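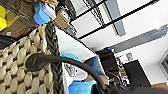
*O cesto visto da câmera do punho.*

Desconfio de todo planejador que só vai bem com caixas rígidas. O da Bradodik traz 3299 linhas de configuração e trata a alça como curva fixa. Rakiya Oyelaran defende que basta calibrar melhor. Duvido: alça dobra, pano cede, e o modelo continua confiante.
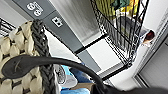

## O que eu cobraria

Que o software informe a própria incerteza antes de fechar a garra. Mais 15 parâmetros eu dispenso.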